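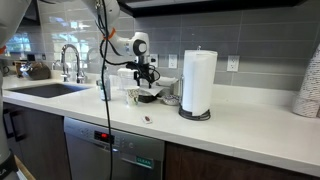 16. April — Teeküche, Arbeitsplatte

Stand vor dem Umräumen: Wasserflasche und Pappbecher mittig, Servietten auf dem dunklen Tablett, Küchenrolle auf dem Ständer rechts davon. Wasserkocher hinten links in der Ecke, bleibt dort.

Fugen am Spülbecken mit Killau 13 nachziehen, Ausladung vom Hahn vorher messen. Fliesen nur feucht abwischen, kein Scheuermittel.

Offen: Maß der Platte fehlt noch — Heike fragen. Ersatzrollen liegen in Schrank 79. Nächste Durchsicht im Juni, B. Hollmann.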